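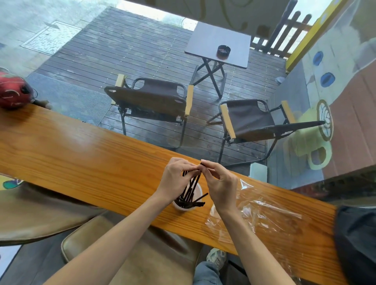 Handling thin black sticks at the counter.

Search the newsletter
Enter keyword
Go

Lakura Roller Sports Association – Newsletter
2026-10-25

Changes to the Winter Skating Program and the Anesar Cup

The Lakura Roller Sports Association wishes to inform skaters, families and supporters of several changes to the winter program. The changes apply to all members and take effect when the new season opens in January. Members are asked to read this notice in full before renewing their registration, as the category in which a skater registers now determines the sessions that the skater may attend.

Venue

The winter program will move from the Drindier Recreation Center to Betancur Hall. The lease at Drindier comes to an end with the current season, and the terms offered for renewal would have required the Association to give up its evening hours. The Board considered the matter at its last two meetings and voted to accept the proposal from Betancur Hall.

The new venue has a sealed wood floor of regulation size. Skaters who have used softer wheels on the coated concrete at Drindier may find that a harder wheel suits the new surface better. The equipment desk will keep a selection of loan wheels during the first weeks of the season, and skaters may try a set during any open session on presentation of a membership card. Toe stops must be of the non-marking type. Skates that leave marks will be refused at the door, and the floor supervisor's decision in such cases is final.

Parking at Betancur Hall is limited. Members who arrive by car should use the rear lot and enter by the side door. The front entrance is shared with other users of the building and must be kept clear of equipment bags.

Registration categories

Skaters will register as Junior, Novice, League or Recreational. The former Intermediate category has been discontinued. Skaters who held Intermediate status this season will be placed in either Novice or League following a skills assessment, which will be held during the first two weeks of the season. The assessment covers stopping, falling safely, skating in a pack and legal contact. A skater who does not meet the League standard may apply to be assessed again after six weeks of regular attendance.

League membership is limited to 120 skaters. Places will be offered first to those who skated in a sanctioned bout during the past season. Remaining places will be filled in the order in which complete applications are received. An application is complete when the form, the medical declaration and the fee have all reached the office.

Recreational members may attend open sessions but may not take part in contact drills. This rule has been applied unevenly in the past, and coaches have been instructed to enforce it without exception.

Anesar Cup

The Anesar Cup will be played at Betancur Hall for the first time. The format has been shortened. Six teams will compete in two pools, with the pool winners meeting in the final. Each pool bout will consist of a single period of 30 minutes. The final will be played over two periods of 30 minutes, with the customary break between them.

Teams must submit their rosters before the season opens. A roster may be amended once, in writing, in the event of injury. Skaters may appear on one roster only. The Association received nearly 30 requests for exceptions to this rule ahead of the last tournament, and members are advised that no exceptions will be considered this time.

Officials are needed for every bout. Members who hold a current officiating credential and wish to be assigned should notify the office when they register. Members who wish to train as non-skating officials may attend the introductory course, which is free of charge and open to persons who do not skate. Jam timers and penalty trackers are in particular demand.

Spectator seating at Betancur Hall is on one side of the track only. Trackside seating on the floor will not be offered, as the clearance between the outer boundary and the wall does not meet the Association's safety policy. Folding chairs brought from home will not be admitted. Tickets will be sold in advance, and each registered skater may reserve 2 seats before general sale begins.

Protective equipment

Helmets, mouthguards, wrist guards, elbow pads and knee pads remain mandatory at all sessions, including open sessions. Helmets that have taken a hard impact must be replaced. The equipment desk will no longer lend mouthguards or helmet liners. Lockers at Drindier must be emptied before the end of the season – items left behind will be held at the office for 30 days and then donated.

Fees

Fees for Junior and Novice members are unchanged. The League fee will rise modestly to meet the cost of the longer evening sessions. Payment may be made in full or in two parts, and members who wish to pay in two parts must indicate this on the form. Refunds are available until the first session of the season and thereafter only on medical grounds.

Questions concerning registration, assessment or the Anesar Cup should be sent to the office in writing. The full session timetable will be posted on the notice board at Drindier and sent to all members with the next issue.

Comments (4)

jamline_mom
Will Juniors still get the early slot? My daughter can't do evenings on a school night.

Plaid Knees
Sad about Drindier but I won't miss that corner by turn three. Does anyone know what hardness people are skating on at Betancur? I'm on 88s now.

oldblocker
One period for pool bouts seems short to me. You barely get your rotation settled.

quadsonly
@Plaid Knees I skated an open night there last spring and 92s felt fine. Bring both if you have them.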